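Guten Robotics Club
Minutes of the general meeting, 2/16/23

Present: enough for a quorum, once the people in the corridor had been talked into sitting down. Apologies were received from the usual quarter.

1. Minutes of the last meeting
Agreed, after the word "flood" was changed to "spill" at the request of those responsible for it.

2. Matters arising
The key to the store cupboard has been found. It was in the store cupboard. A second key is to be cut and kept somewhere else, the somewhere else to be settled by email.

The sign on the workshop door still says "Chess". Carried forward.

3. Money
The account stands at 400 pounds, before the bill for the replacement finger pads. It was asked whether subs might go up. It was also asked whether they might go down. Subs stay at 12 pounds.

4. Sestum project (picking things out of water)
The team reported on the cloudy tank task, in which an object is to be lifted out of water you can't properly see through. The plan is unchanged: members do the job by hand with the paired grippers, the recordings go to the Mutico group for training, and the arm has a try at it in June. The target is 40 good recordings. There was a long discussion of what "good" means, and the working answer is that the object leaves the tank and the tank does not leave the table.

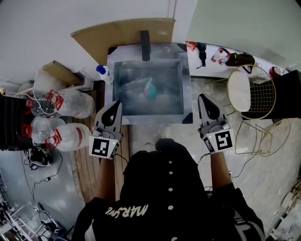 Sestum: both grippers at the tank, with the teal and pink object somewhere in the murk.

Points raised in discussion:

How cloudy is cloudy? Members have been mixing the water by eye, and no two eyes agree. A written recipe is to be pinned up by the tank and followed, including by those who feel they have a gift for it.

Markers. If the square marker on a gripper gets splashed it is to be wiped before the next run starts. Wiping it on a sleeve halfway through a run does not count and spoils the recording.

Cables. One member asked for longer ones. Another said the present ones were long enough to fall over already. The team will try clipping them up at the back before anything is bought.

Emptying the tank. This is done with the jug and the bucket. The siphon method is withdrawn, and the meeting did not wish to hear it described again.

5. Fajardo Cup
Entries close soon and we have 2 teams who both want to be the first team. The rules allow either to be called anything, so they will be known as the A team and the other A team. The line follower needs new wheels. The arm needs a driver who can spare the whole day, and names should go on the list by the kettle.

6. Any other business
Mugs. The blue one is for tea. The one with the label on it has had tank water in it and is for tank water.

A proposal to have shorter meetings was discussed at some length - no decision was reached.

Actions
Recipe for the cloudy water: Sestum team
Cable clips: Sestum team
Second key: secretary
Sign on door: anyone with a screwdriver

Next meeting as usual, in the workshop. Please bring a chair if you have views about the chairs.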